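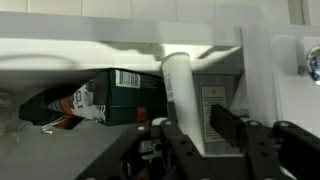 Pfister Building, Kendow Street
Annual Fire and Life Safety Walk-Through, with Inspector's Comments
Inspection started 8:30 a.m., April

Ratings used: OK = meets requirement. C = correct before next visit. N/A = does not apply.

1. EXITS AND EXIT ROUTES

1.1 Exit doors open from inside without a key. OK

1.2 Exit routes clear for full width. C
Comment: Flattened cartons stacked on the second-floor landing of the north stair. Same comment last year. Landings are not storage, including on recycling day.

1.3 Exit signs lit. OK
Comment: Sign at the Brestitov Street door has a new battery. Date written on the housing in marker, which is fine.

1.4 Stair doors close and latch by themselves. C
Comment: North stair, ground floor, does not latch from a slow close. Closer needs adjusting. A rubber wedge was on the floor next to it. Remove the wedge.

1.5 Emergency lights come on when test button is held. OK
Comment: 19 units tested. The one outside the boiler room is dim but within limits. Replace it at the next battery change.

2. EXTINGUISHERS AND ALARMS

2.1 Extinguishers mounted, charged, tagged. C
Comment: Unit 755 has a good gauge reading but the tag is missing. Have the service company retag it. Do not move a tag over from another unit.

2.2 Smoke alarms sound when tested. OK

2.3 Pull stations visible and reachable. OK
Comment: Coat rack by the lobby station has been moved as asked.

2.4 Alarm panel normal, no trouble lights. OK
Comment: Panel is a Vollska. The spare key is now in the lockbox. Zone list taped inside the door is out of date and still shows the old mail room. Print a new one.

3. ELECTRICAL

3.1 Panels have 36 inches of clear space in front. C
Comment: Basement panel has a bicycle leaning on it.

3.2 Breakers labeled. OK
Comment: Two are marked "spare" and were off.

3.3 No extension cords used as permanent wiring. C
Comment: One in the laundry room, run behind the dryers to a box fan. Put in an outlet or take out the fan. 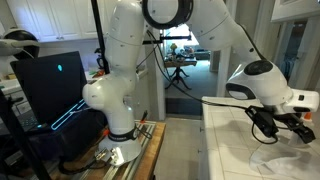

3.4 Cords and cables in good condition and kept clear of edges and walkways. OK
Comment: Damage on a cord usually starts where it bends, at the plug or over the edge of a table. Look at those places first and pull the plug before handling anything. Thin black cables like the ones running down the side of the white arm, toward the rail mount on the wooden tabletop, get the same check as a lamp cord: no cuts, no pinch points, nothing across the floor. Tape is not a repair. A cord with tape on it goes in the trash.

4. KITCHENS

4.1 Nothing that can burn stored on or against the stove. OK
Comment: Towels hung on an oven handle count. None seen this time.

4.2 Range hood filter clean. C
Comment: Third-floor filter is heavy with grease. Wash or replace.

4.3 Household products kept closed and away from heat. OK 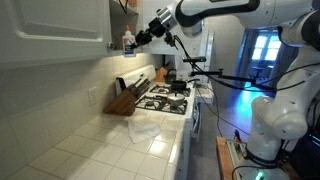 Glue bottle on the open shelf at the corner of the upper cabinet.

4.4 Outlets near sinks are GFCI protected and trip on test. C
Comment: Second-floor kitchen, left of sink, did not trip. Stop using it until replaced.

4.5 Gas shutoff reachable. OK

5. BOILER ROOM AND ROOF

5.1 Boiler room free of storage. C
Comment: Paint cans, 2 doors, a rolled carpet. All of it goes.

5.2 Combustion air vent open. OK

5.3 Boiler room door self-closing. OK

5.4 Roof hatch opens and locks back. OK
Comment: Stiff. Grease the hinges before winter.

5.5 Roof drains clear. OK

5.6 Dryer vents clear at the outside wall. C
Comment: East vent flap is stuck half open with lint behind it. Clean the whole run to the dryer, not only the flap.

6. RECORDS

6.1 Alarm service report on site. OK
6.2 Extinguisher service report on site. OK
6.3 Fire drill log on site. C
Comment: Last entry has no time and no head count.
6.4 Elevator certificate posted. N/A

Items marked C are to be corrected and initialed on the office copy. Items 1.4, 2.1 and 4.4 come first. Reinspection fee is $100 if any of these three are still open at the next visit.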